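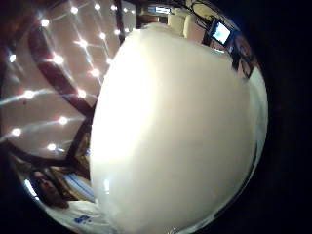
Gus Ruiz-Ortega thinks we should send the Ellby kit back before the trial runs out, and he told me so before I'd even put my bag down. His point is that 2,000 is a lot for a hand-held gripper with a lens on it when we could print the jaws ourselves. Fair! But I've had it all week and I'm not there yet.

**13 June 2019**

Good stuff first: the trigger is lovely (so much lighter than the Prultent one we tried in May), and the wide lens picks up a ton of the room, ceiling lights and all. Battery went 38 minutes on the first charge, then 315 clips copied over without a hiccup.

Grumbles: anything big and round held up close swallows most of the view. I want to try a longer standoff bracket, and Joni says Arel sells one that might fit if we drill it out. The wrist strap is junk. The left jaw pad peeled again, so I glued it and clamped it overnight.

To do:
- ask Ellby if the 6 spare pads are included or extra
- redo the close-up runs with the bracket
- get Anel to try it left-handed

Gus wants an answer Monday. I'm leaning keep, if they throw in the pads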